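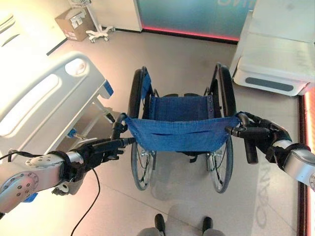 The blue folding chair, with the bed on the left.

I spent most of February learning about wheelchairs, which I had managed to avoid knowing anything about until then. My mother came home from the hospital with a bad hip and a list of equipment, and the chair was the item I thought would be easy. You order one, it shows up, you unfold it.

The first one was a Rambridge from the rental place. It was a good chair, but the seat was 20 inches across and she slid around in it. I took it back and asked for an 18, and that is the width she has used since. If you are renting for someone, measure their hips while they are sitting down in the clothes they normally wear. The rental place asks for height and weight, and neither number told them much.

A sling back like the one on a folding chair is just fabric hung between two uprights. It will sag some. I worried about that at first and then found I had bigger things to worry about, mainly the footrests, which swing out and catch you on the shin every time you go by. I take them off when she's getting in or out and lean them against the wall.

Folding is simple once you have done it a few times. Brakes on, footrests up, grab the seat fabric in the middle at the front and back, and pull straight up. To open it, push down on the seat rails with flat hands and keep your fingers on top. I got pinched once. The instruction sheet does warn you, in very small print.

Pushing took me longer. I had been holding the handles too tight and steering from the shoulders, and my back let me know by the end of the first week. It goes better with loose hands and short steps, and turning from the hips.

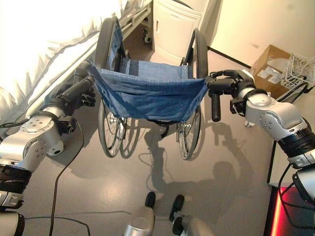
Floors matter more than I expected. A smooth hard floor is easy going, and our hallway carpet is not. We had an Okon runner with a rubber back that bunched up under the front casters, so that got rolled up and put in the garage. The strip between the kitchen and the hall is a small bump, but I still turn the chair around and take it backward – big wheels first – because the little ones stop dead against it.

Next to the bed you want more space than you think. I left 60 inches between her bed and the dresser so the chair can come all the way around, and I park it at a slight angle with the brakes on before she moves. We tried it flat against the side and she couldn't get her feet under her.

For a cushion we started with a Stimov foam one and now use a Riviere gel pad. The gel is heavy and has to come off before you fold the chair, but she can sit for a whole movie on it. The foam one is on my desk chair.

Tires get checked every 8 days or so, whenever I remember. Next I need to do something about the front step.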